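**Thread: two-arm sorting cell in the shared shop, is it worth finishing?**

**mverhoeven**
Bringing this over from the build log so the log can stay a log. The arm runs, the gripper runs, the Vindow board talks to both. What I don't have is a sorting job it does well enough that I'd leave it alone with it. Current task is household stuff into bins. Success on my last batch was 8 out of 22, and I'm not going to dress that up.

**gantry_pete**
8 of 22 is a coin flip with a thumb on it. What was it failing on?

**mverhoeven**
Mostly anything with a long handle. It grabs fine near the middle, then the far end swings and catches the bin wall on the way in. Short stuff goes in okay. 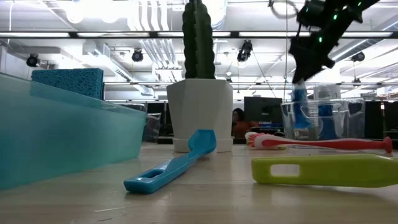 My own view is that we've been tuning the wrong end. Everyone wants to talk about the camera and the model, and meanwhile the fingers are two flat pads with no idea what's slipping between them. I spent most of February on lighting and it bought me nothing I could measure. Take the blue thing with the white band that it's got hanging down into the clear container: a straight vertical hold, and I'd call that a fair test of the grip. The red-and-white brush flat on the table is another matter. You have to pick it up sideways, turn it and then get it past a rim.

**Denia_shopcat**
So buy better fingers? The Michiels soft pads are cheap.

**mverhoeven**
Cheap and I've had 2 pairs tear. I don't trust them. If somebody has a pair that lasted more than a month of real use I'd like to hear about it, with hours, please.

**Taras Semeniuk**
I'll disagree with most of this. I have the same fingers on my arm at home and the handle swing went away when I slowed the wrist down. It was a settings problem for me. You're accelerating hard at the top of the lift and then blaming rubber.

Also the see-through bins. Depth cameras hate clear plastic. You say you spent a month on lighting and got nothing, but did you ever run it with a plain cardboard box? If not, I don't think you can say the camera is fine.

**mverhoeven**
Never said the camera is fine. Said the lighting work didn't help. But no, haven't tried cardboard.

**gantry_pete**
Then try it before anyone spends money. Same objects, same starting spots, only change the bin. And keep the cactus out of it, I've seen what's left of my forearm after reaching around one of those.

**hollowpunch**
Unpopular opinion from the woodworking side of the room: what is this for? I can put four brushes in a tub faster than you can boot the thing. I've asked this before and got told it's "a platform." Every robot I've been shown in ten years of shop membership was a platform.

**mverhoeven**
Fair question. For me it's for learning how to do it. I don't claim it saves time.

**hollowpunch**
Then I have no complaint, except about the bench space.

**Taras Semeniuk**
Post your wrist speeds when you get a chance. I'd start at half of whatever you have. My numbers are in the Detham thread, page 4, but I'm running a lighter gripper so don't copy them straight.

**mverhoeven**
Will do. I still think it's the pads. Cardboard run first, then half speed, one change at a time, and I'll put up the failures as well as the good ones.

**Denia_shopcat**
If you do end up trying the Michiels pads again let me know, I have a spare set in a drawer. No idea how old they are.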